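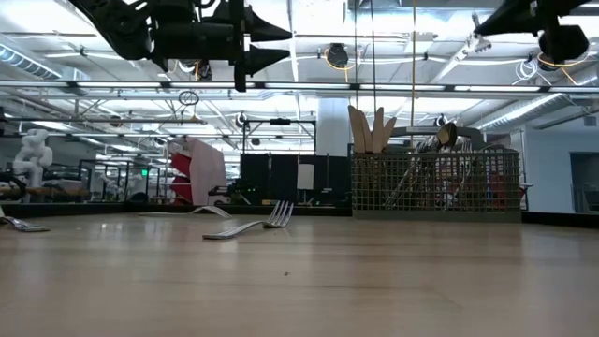

A fork and other cutlery on a wooden table, with a grey mesh-sided basket holding wooden spoons and spatulas and a metal ladle.

Back in the basket

May

By the Home & Kitchen desk

Most kitchens in Lurkcombe were built before anyone thought of a dishwasher, and most have one drawer. It sticks in damp weather. Into it go the forks, the knives, the tin opener, the birthday candles and the string, and by the end of the year it will only open as far as your wrist.

The cutlery basket is an old answer to this and a cheap one. It stands on the worktop or the table, it has compartments, and the air can get at whatever is in it. Plenty of people only own one because it came with a dishwasher. The machine broke down and went to the tip, and the basket stayed by the sink.

We spent the spring living with baskets of several kinds, and with a drawer tray as well, to see which was easier to keep in order. The drawer tray looked better on the first day. After that the basket won, mainly because you can see into it. A teaspoon in the wrong section shows through the mesh and gets moved. In a drawer it stays where it fell.

Plastic is the sensible material if the basket will be carried about. Wire ones scratch a wooden table and the feet leave rust rings if they are put down wet. Pottery jars look handsome and are heavy enough not to tip over, but they have no drainage, and a wooden spoon left standing in a puddle goes black at the end. A handle over the top is worth having. You can take the lot to the table in one go and bring it back in the same way.

Size matters more than people expect. Our smallest basket, the Denar, had 8 narrow sections and was too fussy. Nothing wider than a dessert spoon would go in. The Ogura had fewer and took a ladle without complaint. It cost £12 at the hardware shop on Vurkport quay, where they keep them on the bottom shelf behind the washing-up bowls.

As for filling it, put the wooden things together at one end. They are light and wide at the top, and they spread out over everything else if they are dotted about. Ladles and other heavy metal pieces go at the opposite end, which keeps the basket from leaning. Forks and spoons stand in the middle with the handles down, so you can tell what you are picking up. Sharp knives should live somewhere else altogether – a block or a rack on the wall.

Before anything goes in, lay the cutlery flat on the table and look at it. This is the part everyone skips. Bent tines can usually be eased straight by hand. Dried egg comes off after a soak. Pieces you never use can go in a box in the cupboard, and if you haven't missed them by Christmas they can go to the charity shop.

Wooden spoons need a bit more care. Wash them by hand, dry them with a cloth and rub in a little oil when they start to look pale and furry. Leave them lying flat overnight before they go back.

The basket itself wants washing once a week. Crumbs and limescale collect in the corners of the mesh, and an old toothbrush is the best thing for getting them out. Ten minutes in warm water with a splash of vinegar will shift the rest. Let it drain upside down on the rack.

Related

Wooden spoons: which to keep and which to burn
Limescale in hard-water kitchens
A drawer that opens: 60 minutes with a plane and a candle
What to do with a single fish knife
Small kitchens of the Vurkport terraces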